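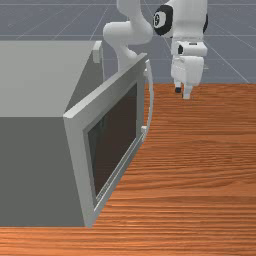 Loleo
@loleo_codes · Oct 21, 2023 · 19 posts

1/ Right, I finally finished my little kitchen timer program in Visual Basic and I'm so pleased with it that you're all getting a thread. It's for beginners, it's one form, and you can have it working before your tea's gone cold!

2/ Some background first. I started teaching myself VB in September with an old copy of the software and a library book with half the index missing. My first two programs were a tip calculator and a thing that made the window change colour. The timer is the first one I use every day.

3/ What goes on the form: one TextBox for the minutes, one big Label for the countdown, two CommandButtons (Start and Stop) and a Timer control. The Timer looks like a small stopwatch in the toolbox. Draw it anywhere you like, it disappears when the program runs.

4/ Name your controls before you write any code. Mine are txtMinutes, lblLeft, cmdStart, cmdStop and tmrTick. I left everything as Text1 and Command1 on my tip calculator and when I came back to it a week later I couldn't follow a word of it.

5/ Now the properties window. Click on tmrTick and set Interval to 1000 and Enabled to False. Interval is in thousandths of a second, so 1000 is one second. I typed 1 the first time and my label went absolutely bananas.

6/ At the very top of the code window, above everything else, put:

Option Explicit
Dim secondsLeft As Long

Option Explicit makes VB complain if you use a variable you haven't declared. I spent a whole evening on a bug that was just me typing secondLeft without the s, so please, please put it in!

7/ Why Long and not Integer? In VB6 an Integer only goes up to 32,767. That's a bit over nine hours in seconds, so fine for pasta, but I wanted to use it for slow bread as well.

8/ Double-click the Start button and write:

secondsLeft = CLng(Val(txtMinutes.Text) * 60)
If secondsLeft > 0 Then
ShowTime
tmrTick.Enabled = True
End If

Val is lovely and forgiving. Type "12 mins" and it reads the 12 and ignores the rest. Type "soon" and you get zero, and the If stops anything silly happening.

9/ The Stop button is one line:

tmrTick.Enabled = False

That's the lot. I kept waiting for there to be more to it.

10/ Then the part I'm proudest of, which is the bit that turns seconds into something you can read. Make your own Sub called ShowTime:

Private Sub ShowTime()
lblLeft.Caption = (secondsLeft \ 60) & ":" & Format(secondsLeft Mod 60, "00")
End Sub

11/ Look closely at that slash. It leans backwards! In VB a backslash divides and throws away the remainder, and Mod gives you only the remainder. So with 90 seconds left, 90 \ 60 is 1 and 90 Mod 60 is 30, and your label says 1:30. I grinned like an idiot when I saw it.

12/ The Format part puts the nought in front. Without it you get 1:9 when you should get 1:09, and it took me ages to work out why my clock looked wrong for nine seconds of every minute and then a bit longer on the exact minute.

13/ Double-click the timer itself and fill in what happens every second:

secondsLeft = secondsLeft - 1
ShowTime
If secondsLeft <= 0 Then
tmrTick.Enabled = False
Beep
MsgBox "Time's up!"
End If

Switch the timer off BEFORE the message box. I had those the other way round in an early version and got into a right muddle.

14/ Press F5, type 1 in the box, click Start, and watch it go. If nothing moves, check that Interval isn't still 0. That's what it's set to when you first draw the control, and at 0 it never ticks at all.

15/ A few people on the Codholm forum pointed out (very kindly!) that the Timer control isn't perfectly accurate. If the computer is busy it can slip a tick, and over a long countdown you end up a little late. Mine was roughly 2 seconds out on a long bake, and the loaf didn't mind.

16/ If you do mind, the cure is to save the finishing time when Start is clicked:

finishAt = DateAdd("s", secondsLeft, Now)

and then in the tick work out the gap with DateDiff("s", Now, finishAt) in place of taking one away. Declare finishAt As Date at the top with the other one. I've got this in my newer copy and it's very steady.

17/ Other things I've added since - a row of buttons for the times I use most, so I don't have to type, and a much bigger font on the label. Set the font to something huge and bold and you can read it from the other side of the room. Best change I made, and it's not even code.

18/ Next I want it to run several countdowns at once, each with its own name. I've been reading about control arrays for that. You copy a control, paste it, VB asks if you want to make an array, and you say yes (I'd been clicking no for weeks because it sounded frightening). Then all the copies share one bit of code and you get an Index to tell you which one fired. So clever!

19/ I'm calling the bigger version Jellell and I'll post the code when it stops falling over. If you build the small one, do show me, especially if you've changed it - somebody on Codholm has already made theirs count upwards for piano practice and I love it. And if you get stuck, tell me which line VB highlights in yellow and I'll have a look after work.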